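PRESS RELEASE - for immediate use

Vistdale night bus to run seven nights a week from October
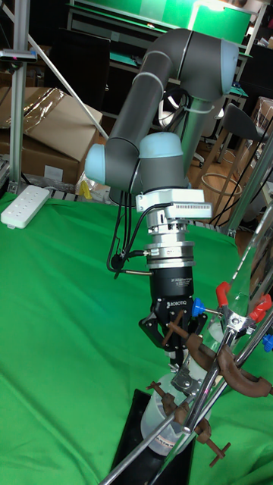

The 82 night bus between Vistdale and Flelville goes up to seven nights a week from October, after a winter of weekend-only running. First bus out of Vistdale market square 11.15pm, last one back from Flelville hospital 4.40am. Hourly in between.

Eight new stops. Most are on the Trukau estate, which has had no evening service at all since the old circular was dropped. The others are along Mill Road and outside the hospital's staff entrance, asked for again and again by people coming off late shifts.

Single fare stays at £2. Day tickets bought before midnight will be good until the last bus, which they weren't before. Passes for under-19s accepted all night, same as daytime.

The route is run by Ayaaba Buses under a 14-month contract with Vistdale Town Council. Passenger numbers will be looked at in spring and the timetable may change after that. No decision yet on a Christmas service, details to follow.

"People clean, nurse, cook and stack shelves at night and they need to get home," said a spokesperson for Ayaaba. "A taxi from Flelville can eat up two hours' wages. We've wanted the full week for a long time and are realy pleased to have it."

Printed timetables from the libary, the hospital reception and on board. Large print on request.

Please note the stop at Station Approach is closed for roadworks until further notice. Use Canal Street.

ENDS

Comments

Finally. I've been walking back from Mill Road at 1am all year.

Does it wait for the late train? The old one used to pull out as you were coming down the steps

£2 is fair. Shame about Station Approach though, Canal Street has no shelter

What about Sundays on the daytime 82???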